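Opinion > World > Farkow

Let the Farkow assembly go home and face the voters

2 min read

I've been following the budget row in Farkow far too closely (my tea goes cold most evenings), and I've come round to thinking they should just hold the election. The assembly has 237 seats, the government is 22 short of a majority, and every vote turns into a week of begging.
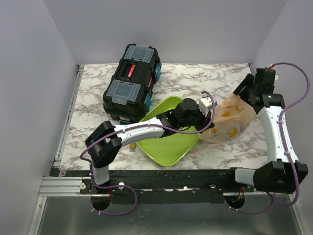
An early poll would only bring back the same faces, a reader wrote to me last month. Maybe! But the same faces with a fresh mandate are still easier to live with than ministers ruling by decree from Clurnari Palace.

And the decrees do bother me. There have been up to 70 since January, and I doubt most people in Drerkach could name 2 of them. I couldn't, and I read the things.
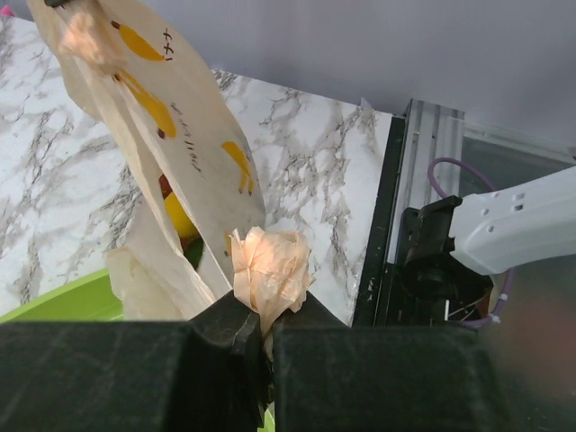 A paper bag with a banana print, and peach tissue paper.

The president's side says voting is costly. Well, yes, so is a school budget that never gets passed.
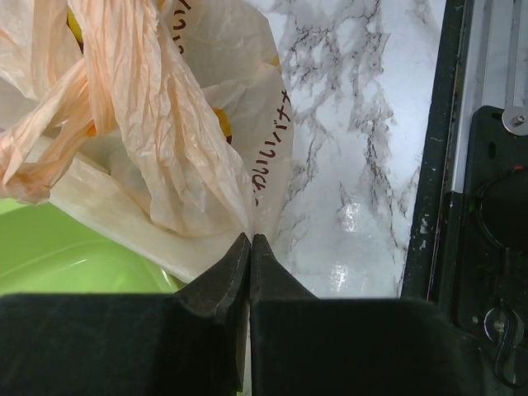 One listener rang the Chávez phone-in to say that she'd vote tomorrow if they'd let her, and that she was sick of being told she was tired of elections. I'm with her. Set the date, print the ballots and let's get on with it.

Comments (2)

My whole street would turn out. Just not in February, please.

You skipped the court ruling, and it matters more than the seats.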